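# Open Boxes

Notes and measurements for a set of small square boxes, wooden cubes to put in them, and printed cloths to lay them out on. It started as one box on one tabletop and it has grown into the happiest corner of my folders!

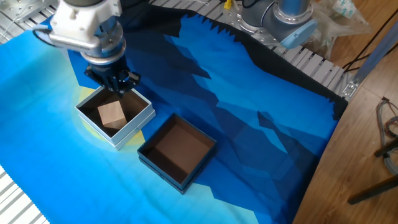 Şengül Güneş wrote after the first upload that a pale box and a dark box are all you need to get started, and that she'd rather have two boxes on a good cloth than ten on a bare table. I agree completely (and I still made more boxes).

## What's in here

- `boxes/` : cutting and folding sheets for every box, one page each
- `cubes/` : sizes and sanding notes for the wooden cubes
- `cloths/` : print files for the fabric sheets
- `layouts/` : 412 short text entries, each one a way of setting out boxes and a cube
- `CHANGES.md` : what moved, what got fixed, who spotted it

Of the 412 layouts, 405 have been tried on a real table by at least one of us. The rest are sitting in `layouts/untried/` and would love some company.

## The boxes

All of them are square and open, with a lip around the top. I am very fond of the lip! It stiffens the wall, it gives your fingers something to find, and it makes even a plain little box look finished.

Outer walls come in two colors in the main set, a pale white-gray and a dark navy. The insides stay brown on both. We tried a white interior in March and the cube looked lost in it, so brown it is. A light wooden cube on a dark floor shows up beautifully, even when it's leaning a bit.

If you're making your own, score the lip before you fold the walls. Ivone Andrade cut hers the other way around and ended up with corners that wouldn't meet, and her fix is now on the Pitstead sheet (thank you, Ivone, I'd been fighting that corner for ages).

## The cubes

Plain wood, light tan, no paint and no varnish. Pick pieces where the grain shows, because when a cube sits at a tilt the faces take the light differently and you get so much out of one tiny block. Aim for a cube about a third as wide as the inside of the box. Bigger than that and there isn't much room left to place it off center, which is half the fun.

Sand the edges lightly. Leave the corners crisp.

## The cloths

The cloth I use most has a soft yellow disk on it, like a sun, fading out into cyan and blue. The print file is called Plameneck. Put the pale box right on top of the sun and let a little yellow peek out past the walls. It works every time and I'm still not tired of it.

Polat is the second print, all blues and no disk. It's calmer, and the navy box almost melts into it, so give that box a good turn on the diagonal if you want it to stand out.

Iron from the back, on low. Fadime Yüksel ironed Polat from the front and says the color held but the sheen did not.

## Reading a layout entry

Each entry is a few plain lines, like this:

 cloth: Plameneck
 box 1: pale, on the sun
 box 2: navy, lower right, turned slightly
 cube: box 1, toward the back, tilted
 gap: a strip of blue between the boxes

Left and right are always from where you're standing. "Turned slightly" means enough to notice. I know that's loose, and I've gone back and forth on using angles, but Şükran Yüksel pointed out that people enjoy setting these up by eye, and she's right.

An empty box gets no cube line of its own. If a box isn't mentioned under `cube`, leave it empty.

## Known problems

- Entries made at Multthorpe use "rear" where everything else says "back." Same meaning.
- The pale box sheet prints slightly small if your printer is set to fit the page. Turn that off.
- 2 layouts in `layouts/` are duplicates with different names. I like both names, so they're staying for now.

## Adding your own

Please do! Send a text entry in the same shape as the ones above, say which cloth you used, and tell me whether you tried it on a table or just thought of it. New box colors are welcome too. Lucyna Głowacki is working on a mustard one and I can't wait to see it next to the navy.

Last updated 31 May 2020.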